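So the butcher-block top has been oiled again, third coat since July, and I'm calling it finished. I got the tin from Relley (14 quid, robbery) and rubbed it in with an old T-shirt, always along the grain. The strips come up lovely, all slightly different shades, and the white base makes them look warmer still!

My one rule now is that cups stay on it for the length of a brew and no longer. Books and boxes can live there as long as they like.

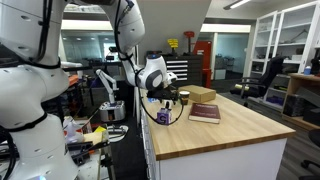

Drinar wrote in to ask whether I'd sanded between coats, and reckons 240 grit is too fine to bother with on a top that gets daily use.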